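La ludoteca Ralorau estrena cocinita, y la mesa ya está puesta

Más de 138 piezas de menaje y comida de juguete llenan desde el 20 de marzo el nuevo rincón de cocina de la ludoteca Ralorau. ¡Y qué ganas había! La idea llevaba rondando desde diciembre, cuando Ainhoa Sarmiento propuso a las familias vaciar un poco los armarios y traer lo que ya no usaban en casa.

La respuesta ha sido estupenda. Hay platos, cuencos, tazas, espátulas y escurridores, casi todo en tonos suaves, y una frutería en miniatura con plátanos, fresas y otras frutas pequeñas que caben en la mano de un niño de dos años. Tampoco falta el bote de kétchup - rojo, con su tapón blanco -, que ya tiene pretendientes para todas las hamburguesas imaginarias de la primavera.
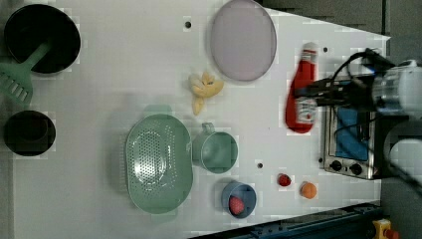

Leandro Montes, que coordina las tardes de juego, quería sobre todo que se mezclaran cosas de verdad con cosas de mentira. «Un colador grande da para media hora: se lava la fruta, se escurre, se vuelve a lavar y luego se sirve en el plato de otro», cuenta. La mesa blanca se queda fija en la sala pequeña, y las piezas se irán cambiando cada dos semanas para que siempre haya algo por descubrir.

El rincón abre en el horario habitual, con entrada gratuita para los 182 socios y sus hermanos pequeños. Casimiro Herrero prepara además un taller de ensaladas y macedonias de juguete, para el que ya se puede reservar sitio en el mostrador. Quien tenga por casa cazuelas o cuencos en buen estado puede llevarlos cualquier tarde - los de colores alegres son muy bienvenidos.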